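Petites tables du goûter -- la galerie

Publié en juin, par la rédaction de Fleltutness

Rubrique : Maison et table > Vaisselle du quotidien > Galeries

Il y a des sujets qu'on garde longtemps sous le coude, et celui-ci en fait partie. Depuis le printemps, je voulais réunir sur une même page quelques idées pour dresser une table de goûter, une vraie, avec un set, une assiette et des couverts sortis du tiroir, même quand il n'y a que deux tartines et un fruit à manger. Chez nous le goûter se prenait debout, au coin de l'évier, et j'en garde un souvenir de miettes dans les manches. Alors j'ai un faible, je l'avoue, pour les petites tables bien mises !

Vous avez été nombreux à m'écrire après la page sur les bols (1 116 messages, je les ai tous lus, en plusieurs soirées et avec pas mal de tisane), et la question qui revenait le plus était celle des couleurs. Faut-il assortir ? Ma réponse n'a pas bougé : on assortit une chose, et on laisse le reste vivre sa vie. Une assiette sombre se pose très bien sur un set clair et bavard, plein de bêtes et de fleurs. L'inverse marche aussi, mais je trouve que les enfants préfèrent la première version, parce qu'ils ont quelque chose à regarder tout autour pendant qu'ils mâchent.

Pour les sets, j'ai deux adresses. Plastley fait des modèles qui s'essuient d'un coup d'éponge, un peu raides au début, qu'il faut laisser une nuit sous une pile de livres avant qu'ils acceptent de rester à plat. Prusum est plus souple et plus joli, je crois, mais les bords rebiquent si on les range roulés. Rangez-les donc à plat, dans le tiroir du dessous, sous les torchons.

Le plateau, maintenant -- car je tiens beaucoup au plateau. On y met le pain et les fruits au milieu de la table, chacun se sert, et l'assiette reste libre jusqu'au dernier moment. Prenez-le avec un rebord, noir ou foncé de préférence : le pain grillé y paraît plus doré.
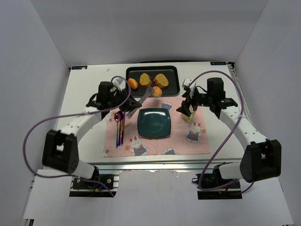 Quant aux couverts, je les laisse souvent tous du même côté, à gauche, serrés les uns contre les autres, et tant pis pour les manuels de savoir-vivre. Les enfants attrapent ce qu'ils veulent et la main droite garde la place du verre. Les reflets cuivrés ou violets, que je trouvais tape-à-l'œil il y a encore deux ans, m'ont conquise : sur une assiette vert canard, c'est gai sans en faire trop. Mudaliar en propose un petit assortiment que je lave à la main, par prudence.

La prochaine galerie sera consacrée aux pique-niques, si le temps veut bien s'y mettre. Envoyez vos photos avant jeudi.

Commentaires

mamie_du_lac
Les lapins, chez moi, c'est toute l'année ! Ma petite-fille refuse de manger sur autre chose. J'ai fini par acheter le set en double pour pouvoir le laver.

tartine43
Merci pour l'astuce des livres, le mien gondolait depuis Noël. Par contre les couverts colorés au lave-vaisselle, chez nous ça a tenu un an, pas plus.

Clafoutis
Et pour les tout-petits, vous mettez quand même une vraie assiette ? J'hésite encore.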